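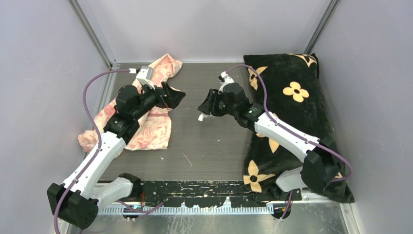

4 min read

April, Monday, late afternoon

Madder is finally behaving! The Lustico batch went into the second dye pot this morning and came up a proper brick coral, the one I have been chasing since the winter tests went salmon on me. Same root, same alum, but I let the bath creep up over most of the morning and kept it well under a simmer. I want a red that can sit on a pale ground without shouting, close to the coral-red flowers on that cream-pink printed cloth, and the darker pink band across it is nearly what I got from the exhaust bath, so there may be a whole family of shades hiding in one pot. Very pleased.

Notes before I forget:

Scour: two hours with soda ash, water the color of weak tea, so I did it over again. The Leterport cotton always needs the second go. The Cuypers linen was clean after one.

Mordant: alum acetate, overnight, then the wheat bran dip. I skipped the bran on one strip to see if it matters. It does! The skipped strip is blotchy along the fold and dull everywhere else.

Dye: ground root, soaked since yesterday evening. Chalk in the water this time, a level spoonful. I think the chalk is most of the story, but I changed the heating too, so I can't swear to it. Next pot: chalk and fast heat. Pot after that: no chalk and slow heat. One change at a time, please, me.

Weight of goods was 987 grams dry. The thermometer read 91 on the Fahrenheit side when the cloth went in, and I logged it every quarter hour after that (loose sheet, tucked in the back of this book).

Thickened madder for printing is still a mess. The gum paste from Jekaten goes stringy overnight and drags on the block, but the first few pulls were lovely and crisp, with little leaf veins showing, so I'm not giving up on it. Maybe a smaller amount mixed fresh, strained through an old stocking?

Strips for the light test are taped up in the south window, half of each under card. Leave them alone until the end of the month, even if they look crooked.

To do: rinse the exhaust bath samples, order more bran, label the jars on the top shelf before we mix up the iron and the tannin again.

Workshop notebook | Text may be copied with credit | Contact | Back to top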